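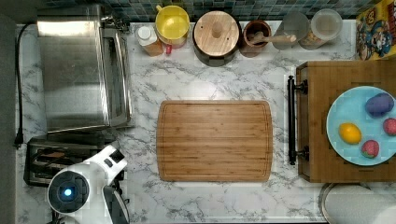 About Parkar

Parkar rents and services kitchen robots for test kitchens, cooking schools and care homes. We started in Edet with one arm and a borrowed workshop, and we now have 19 people in two buildings. Győző Deák runs engineering. Poul Þorgeirsson runs installation and answers most of the service calls himself.

Our main product is the Bodora, a one-armed robot that works at an ordinary counter. It handles light items such as fruit, cups, small jars and plates, up to 30 hours a week under the standard plan. It does not use knives or lift hot pans.

Every Bodora is set up in the kitchen where it will work. We leave your toaster, your cutting boards and your canisters where you keep them and teach the robot that layout. Practice runs are done with toy produce. Setup takes 16 working days, including staff training. If you remodel or change counters later, call us and we will schedule a new setup.

The monthly rental covers parts, software updates and one service visit each quarter. Gripper fingers are replaced when they wear out, at no charge. Shipping is handled by Trurnisport, who also pick up the unit at the end of the contract.

We have completed 289 installations. Visits to the Edet workshop are by appointment, and the demo kitchen is closed in November.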